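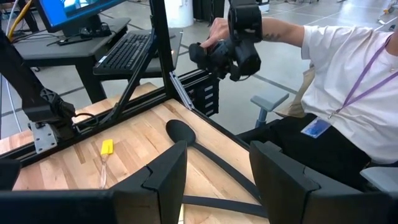 The first invoice was for $3,534, and Jairo Urrego paid it without a second look. It came from a company called Hotex, it listed bed linens by the dozen, and it had the right purchase order number at the top. Urrego owns Pastex, a linen rental business on Espinoza Street that supplies motels and a few nursing homes. He buys sheets all the time. A bill for sheets did not strike him as strange.

By the time anyone at Pastex asked who Hotex was, there had been 421 invoices. All of them were paid. No sheet, pillowcase or towel was ever delivered against any of them.

In September, Percy Inga, who ran the Pastex office for most of the period, was sentenced to 19 months in state prison after pleading guilty to grand theft and forgery. He was also ordered to pay the money back. Urrego does not expect to see much of it.

"People ask me how I didn't notice," he says. "I've got a truck down, I've got a boiler that needs a part, I've got a motel manager on the phone yelling about stains. Percy puts a stack in front of me and I sign the stack."

Inga had been hired to answer the phones. Within a year he was handling payroll, and not long after that he had the password to the company's account on Nuselo, the software Pastex uses to match orders with bills. Under the rules Urrego had agreed to when he signed up, one person was supposed to enter a new supplier and a second was supposed to approve it. Inga did both. He used his own login for the first step and that of a former employee, which had never been shut off, for the second.

Court papers describe what he set up as a company with a mailing address and a bank account and nothing else. The address was a rented box. The name was chosen, prosecutors said, to look at home in a list of textile suppliers. Nearly every invoice was kept small enough that it would not trigger a phone call from the bank.

He was careful about timing too. Most of the false bills went in during the same week as large real ones, when the total for the month was going to be high anyway. In the summer, when the motels were full and Pastex was buying heavily, he sent more. In January he sent almost none.

Leidy Taipe worked on the laundry floor through all of it. She ran the intake table, where dirty loads are sorted and weighed, and she also signed for deliveries at the back door. She remembers being short of fitted sheets for months at a stretch and being told there was no money for more.

"We were mending things that should have been rags," she says. "I had women patching corners at the end of a shift. I went up to the office and asked, and Percy told me the suppliers had raised their prices. He was nice about it. He showed me a bill."

The bill he showed her was a Hotex bill.

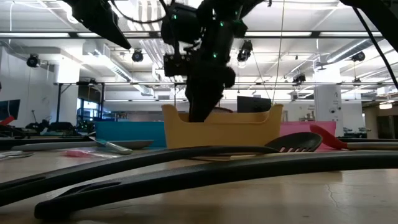 Taipe wrote the name down, mostly out of habit. She keeps a spiral notebook of what comes in through the back door, with the driver's name and the number of bales. Some weeks later, on a slow Sunday shift, she went back through it looking for a delivery that had been short and realized there was no Hotex in it anywhere. She went through the notebook before that one. Then she called Urrego at home.

He told her there must be a mistake. He admits now that he was annoyed with her. He let it sit for nine days, then asked Inga about it, which the investigators later told him was the worst thing he could have done. Inga said Hotex shipped through another company and that the paperwork was confusing. The next morning he called in sick. He didn't come back.

The case went to Chantal Vachon, a forensic accountant who works for small firms and sometimes for the county. She had the bank records in one window and the Nuselo history in another, and she says the outline was clear before lunch. The rest of the job took 17 weeks.

"Finding it was quick," she says. "Proving each payment takes time. You need to be able to stand up and say, this invoice, this order, this login, this deposit, and then do it again for the next one. A jury can't convict on a spreadsheet that just looks bad."

As it turned out there was no jury. Inga's lawyer, Niloufar Shirazi, went through Vachon's report with her client and advised him to take a plea. At the sentencing hearing she told the judge that he had fallen into debt after a family illness, that he had meant the first few payments as a loan, and that he had no record of any kind. She asked for probation.

The prosecutor pointed to the bank statements, which showed a car lease and a run of online betting deposits. Inga, who wore a gray suit and spoke for less than a minute, said he was ashamed. He did not look at Urrego, who was in the second row with his wife and four employees.

Shirazi would not discuss the debts when I reached her, but she was willing to talk about the sentence. She thinks it was too long for a first offense and says that a man in prison earns nothing toward restitution. "The court has given Mr. Urrego a number on a piece of paper," she says. "I'm not sure that helps him buy sheets."

Urrego half agrees. His insurance covered a small part of the loss, because the policy he had bought years earlier set a low limit on theft by employees and he had never raised it. He borrowed against his house to make payroll twice. One of the nursing homes left for a competitor during the worst of the shortages and hasn't returned.

Vachon says cases this size rarely make the news, and that many owners never report them. They let the person go and take the loss, partly from embarrassment and partly because a criminal case means months of handing over records. She has seen the same bookkeeper turn up in two of her files under two different employers. When owners ask her what to do, she tells them to have the bank statements mailed to their home, unopened, and to read them. She tells them to shut off old logins the day a person leaves. She also tells them to talk to whoever signs for the boxes.

Pastex has changed some things. Urrego now approves every new supplier himself — he calls them on the phone first, and twice has driven over to see the warehouse. Statements go to his kitchen table. The office job has been split between two part-time workers, neither of whom can issue a payment alone.

Taipe has been promoted to operations manager. She has a desk upstairs but says she is rarely at it. The notebook is still kept at the back door, and the drivers have to wait while she writes.

There were two deliveries the afternoon I visited. The first was detergent. The second was fitted sheets, 30 bales, and she made the driver stay until she had checked the labels on each one against the order.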